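Table mats and play mats – Talluma printed series – Sundetel Home

Talluma mat, pattern "Fern and Blossom"

Product page, last changed Nov 28, 2020

The Talluma mat is a printed covering for tables, worktops and shelves. It was made first for dining tables, but many of our customers use it under board games, under sewing work or on a hobby table, and for this reason we have written the page new and put more about these uses in it.

The pattern has a white ground with grey fern fronds and leafy sprigs. Between them are scattered round blossoms in a colour between orange and peach. The drawing is by the Nandetti pattern studio, which has also made our plain "Stone" and our striped "Harbour". Fern and Blossom is the lightest of the series. If your room has little daylight, it is a good choice, and if you have small children who paint, please consider perhaps "Stone".

What the mat is made of

The upper side is a woven cotton and polyester cloth with a thin protective coat. The lower side is a soft backing which holds the mat in its place on smooth surfaces. The edge is cut and sealed, it is not sewn, so there is no thick border and a plate or a board can stand over the edge without rocking. The mat is thin enough to be cut at home with ordinary scissors. Draw your line on the back with a pencil and cut slowly.

The printing goes through the cloth layer and lies under the coat. A normal cup, a glass or a wooden game piece does not scratch it. A knife does, so please use a cutting board.

Sizes and formats

We sell the mat in 4 standard sizes, and also from the roll. The largest standard size is 1000 mm on the long side. From the roll you can order any length you want, and the width stays always the same. The exact measures of every size are shown when you choose the size in the order form.

When you measure your table, please measure the flat part only. A mat that goes over a rounded edge will lift itself after some weeks. If you want to cover a tray, a drawer or a corner with walls on the sides, take a few millimetres away from each side, then the mat lies flat and does not push up in the middle.

Use with board games

A chessboard, a draughts board or a backgammon case stands quietly on the mat. The backing holds the mat to the table, and the cloth holds the board to the mat. You can turn the board to the other player with one hand, and it does not slide away when somebody reaches over it. Pieces which fall beside the board make less noise than on bare wood, and they do not roll so far.

Customers have asked us if a pattern disturbs the eye during play. In our opinion the grey of the ferns is pale enough. A black-and-white chequered board is much stronger in contrast than the mat, also when it lies diagonally on the pattern. For card games we recommend more the plain "Stone", on which the cards are easier to find.

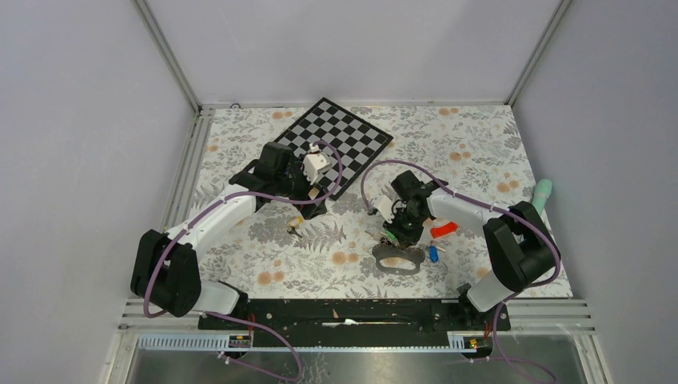 Care and cleaning

Wipe the mat with a damp cloth and a little washing-up liquid. Then wipe once more with clear water and let it dry flat. For tea and coffee, do it on the same day. For candle wax, wait until it is hard and lift it with a plastic card.

The mat can be washed by hand in water of not more than 30 degrees. Please do not use the washing machine or the tumble dryer. Do not iron it on the upper side. If it has folds from the post, lay it with the pattern down on a warm floor for one night, or iron it very low on the back with a towel between.

Hot pots and baking trays need a trivet. The coat becomes soft under them and can take a mark that stays.

Storing

Roll the mat with the pattern to the outside. It sounds wrong, but rolled in this way the corners lie down by themselves when you open it again. Do not fold it. The cardboard tube from the delivery is strong enough for storing, and it fits in most wardrobes.

Delivery and cutting service

Standard sizes leave our store within 6 working days. Mats from the roll need longer, and in December you should order early, as the cutting table is then very busy. Every mat is sent rolled in a tube, without plastic film.

With the cutting service we cut the mat to your drawing, also round or with a cut-out for a table leg. Please send the drawing with all measures in millimetres, and mark clearly which side is the front, so that the ferns stand in the direction you want. A mat which is cut to a drawing cannot be returned. Standard sizes can be returned if they are not used and not cut.

Small differences of colour between two rolls are possible. If you need several mats for one long table, please order them together and write "same roll" in the message field.

Suitable together with

Arabzadeh felt coasters, light grey or peach
Talluma shelf strip, same pattern, self-cut
Talluma "Stone" mat, plain, all sizes
Storage tube with lid, long

Samples

A sample piece of every pattern can be ordered without cost, one of each for a household. The sample is small, so you may not find a whole blossom on it, but the colour and the feeling of the cloth are the same as on the mat. Put it for a day on your own table and look at it also in the evening with the lamp on.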